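We use cookies to give you the best experience on our site. By continuing to read, you agree to our cookie policy.

The Slow Business of Getting Ready

My grandmother took forty minutes to get ready for the grocery store, and I spent most of my childhood waiting for her on the stairs (with my coat on, getting hotter and crosser by the minute). I'm older now than she was then, and I find I've come around to her way of thinking.

So has Houshang Azimi, who has been restoring bedroom furniture in Jistitberg for longer than he cares to say. When I stopped in last October, he put the kettle on, cleared a chair for me, and talked for three hours about why people are asking for dressing tables again. "They don't want it for the makeup," he told me. "They want a place to sit down before the day gets hold of them."
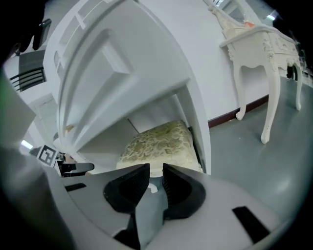
He may well be right. For years the morning routine kept shrinking, until it was a toothbrush in one hand and a phone in the other, and the bedroom became a room we only slept in and hurried out of. Then came a long year at home, with nowhere much to go, and a good many of my friends discovered that they missed the going-through-the-motions part more than the party itself!

Azimi's own shop, Bagheri, is named for his mother's family, and he keeps her old hairbrush in the front window. A small piece there starts at $432, and the grandest one I saw was marked $2419, though he seemed in no great hurry to part with it. He'd much sooner you went home and used the table you already have.

I did just that. Mine is a wobbly thing from my aunt's spare room, with one drawer that sticks in damp weather, and I sit at it every morning now with my coffee and my one good lipstick. My grandson waits on the stairs.

Last updated: 5/21/21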